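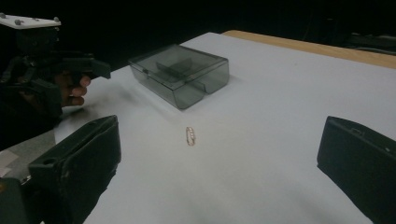 Small Things, Small Boxes: Term Report

Our group set out to learn how people store jewelry they wear every day, and whether a cheap plastic box does the job any better than a saucer. The course asked for a problem that matters. We picked rings, and a problem that mattered to at least one mother in the group.

We handed out a short survey at Firkberg and got 356 answers. Most people keep a ring wherever they took it off. The runner-up was "in a box, I think," and we gave that its own category.

For the practical part we used a plain white table, a thin gold-toned ring with a row of tiny clear stones, and a see-through plastic box with a hinged lid and a divider inside. Each person had to put the ring away, close the lid and then find it again. Clear walls help with the finding. The divider caused arguments – half the group called it a ring holder, the other half called it the thing in the way.

With the lid up, the box also takes more room than you would plan for on a crowded dresser, so we added open lid space to our list of measurements. It should have been there from the start.

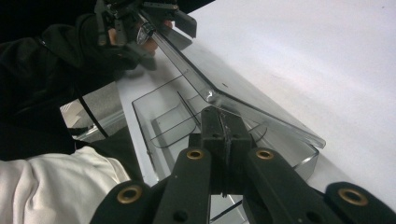 Themis Mitsotakis-Vlachou wrote on our draft that a box only works if it lives where the hands get washed, and that we had tested storage without testing laziness. We have moved this to future work, planned for July.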